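The ferry to Sellow was late again, so I had time to buy a second coffee and think about whether I really wanted my grandmother's accordion.

I should back up. My grandmother left me the accordion. She left my brother the car, which I thought was a little pointed, but fine, he has the driveway. The accordion was at her place on the island, in the hall closet behind the vacuum, and my mother had been calling me since October to come and get it. "It's taking up room," she said. It was in a closet! In a house with no one living in it! But you don't argue with my mother about closets.

So there I was on the dock at Jincombe with two coffees and a ticket that said 229 on it, and a man in a yellow slicker sat down next to me and asked was I going over for the music.

"What music?" I said.

He looked at me like I'd asked what ocean. The dance, he said, at the hall. They had one every year and people came over from all up and down the coast, and this year they had no accordion, because the woman who always played it had died.

I drank some of my coffee. I drank some of the other coffee.

You have to understand that I never once heard her play in public. She played in the kitchen, with the radio off and the window shut, the same three tunes (one of them was a polka, one of them was sad, and one she said was called "Ekwood" and came from her father). When I was nine she strapped the thing on me and I fell over backward into the pantry. That was my whole musical education for a while. Then when I was twelve she decided I was big enough, and I spent every summer until high school learning those three tunes, and I was bad at all of them.

I didn't say any of this to the man in the slicker. I said, "Huh, that's too bad," and he said yes it was, and then the ferry came.

The house smelled like it always had, like cold tea and floor wax. The accordion was right where my mother said, a big red Cárdenas with a split in the bellows that somebody had fixed with bicycle tape. I knew the tape. I'd held the scissors. I sat on the hall floor and got the straps over my shoulders and didn't fall over, so that was one up on my nine-year-old self, and then I played the polka.

It was terrible. It was so bad that the neighbor's dog started up. But about halfway through the second part my left hand went somewhere I hadn't told it to go, and it was the right place, and I laughed out loud, alone in the hall with my coat still on.

I played it again. I played the sad one, and it was less sad than I remembered, or maybe I was just faster at it now. I played until the light was gone and my shoulder hurt and I remembered I hadn't eaten anything since the boat.

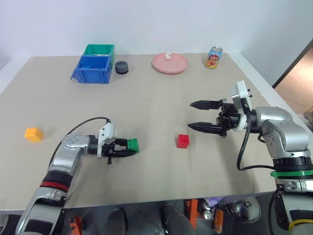
So did I go to the dance?

I went, forty minutes late, with the accordion in a wheelbarrow, as it weighs a ton and the hall is uphill.

There were almost 100 people in there, and a fiddle and a guitar and a kid on a drum, and they were doing okay. I stood at the back by the coats. I'd pretty much decided to leave the thing by the door and go get some pie when the man in the slicker saw me (he had the slicker on indoors, I don't know why) and then he saw the wheelbarrow.

He didn't say a word about the dock. He just went and got a chair and put it next to the fiddle player.

"What do you know?" she asked me.

"Three tunes," I said. "One's a polka."

"What are the others?"

"One's sad and one's 'Ekwood.'"

She put her bow down on her knee. "You know 'Ekwood'?" she said. "She would never teach it to us. We asked her for years. All we ever got was the first bit, through the kitchen window."

"The window was always shut," I said.

"It's a thin window," said the guitar.

Well, I turned red as the accordion. I told them I'd mess it up, and the fiddle player said go slow, then, and the kid with the drum said how slow, and I said really, really slow. I got the straps on. I found the little dimple on the C button with my finger, and I gave the bellows a pull, and the tape held.

I messed it up twice in the first part. By the third time around there were people dancing to it, and the fiddle had come in underneath me, feeling for the end of each line, and I leaned over and yelled, "There's another part!"

"Well, play it!" she yelled back.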